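Pustenlow Table Clearing Set: data card

Summary

The set covers the clearing of a table after a small meal: used disposable plates, the trays they stand on, and the items used for wiping. It was put together for work on recognising soiled tableware and on describing the state of a table between eating and tidying. Version 5 replaces all earlier versions. Records from version 4 keep their old numbers.

Contents

The set holds 1000 records in 22 groups. A group shares one table layout and one choice of tableware. Within a group the plates may be shifted, turned or overlapped, so two records with the same group number should not be treated as independent. Split by group, never by record.

Each record has one picture and one plain text file with the same number. The text file has these fields:

group – number of the layout, 1 to 22
surface – table material, free text
trays – colour and outline of each tray
plates – colour, tray and residue state of each plate
wiping – cloth, sponge or unclear
remarks – free text, often blank

Plates

All plates are round and disposable. Colour is entered as white, yellow or other. Pale yellow counts as yellow. Residue is entered as none, smear, streak or pieces. Sauce colour is written in ordinary words, and no attempt is made to name the sauce. A plate is entered even if only part of its rim shows; in that case residue is left blank, and blank does not mean clean. This caught out several users of version 3, where the two were stored the same way.

Where plates overlap, the file says which ones touch. It does not say which lies on top unless this is plain to see.
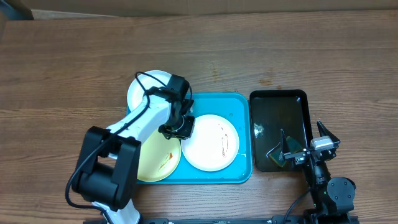

Blue tray with three plates, two showing sauce residue; black tray to the right with a dark green item, entered as "unclear".

Trays

Trays are rectangular with raised edges. A plate that hangs over the edge still belongs to the tray it rests on. Drops of water on a tray go under remarks and have no field of their own. Bright spots on glossy trays should not be entered as water. The Zisamow checking round found this to be the most common error, and the affected files have been corrected.

Wiping items

Folded cloths and sponges are hard to tell apart when dark or shiny. Use "unclear" and give the colour. Do not guess from other records in the group.

Known problems

Group 17 has blank surface fields throughout.
In the Gajewski files, turquoise trays are entered as blue. Both words are accepted.
Wood grain and knots were sometimes marked as stains on the table. A sample of 100 files was rechecked in November – the rest were not.

Use

The set is suited to sorting plates by residue and to writing short accounts of a table. It is not suited to judging hygiene or portion size. Corrections go to the Dekell list, with the record number in the subject line.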